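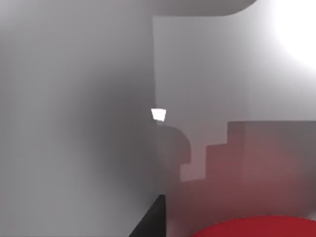
Simulator view from close in beside the gripper finger, with a red object at lower right. Render: Brildale

By Tormod Skjelbred

We use cookies to remember your settings. Accept | Manage

I spent a good chunk of October in front of a simulator, and I had way more fun than I should admit! My friends at Brildale have been trying out 2 sets of gripper fingers, the Cordero and the Prasis, on the same virtual arm before they spend any money on real ones. They let me tag along for the last batch.

The setup is simple enough. Each gripper gets 482 tries at picking something up and putting it down someplace else, and the software keeps score (I just kept the coffee coming). Arvid Dahlgren, who runs the tests, told me the close-up camera is the one he argues with most. "The finger takes up half my view," he said, "so I want to know how much the other camera can make up for it."
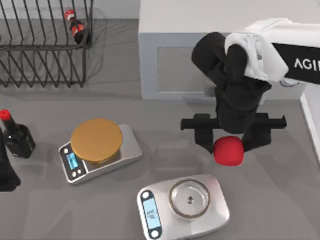
Grip force is what Arvid really wants to settle. Squeeze too hard and a soft object pops out, too light and it slides. He likes the red ball for this, because two fingers closing on something round don't get much to hold on to, and with a glass bowl sitting on one of the scales nearby he also gets to see how the arm plans its way past things. I'd have picked a box, but I'm lazy.

No winner yet. The team in Nultwood wants 2,000 more runs with a new controller first, and I've already asked to come back for those.

Contact us | Copyright Nultwood news desk | Back to top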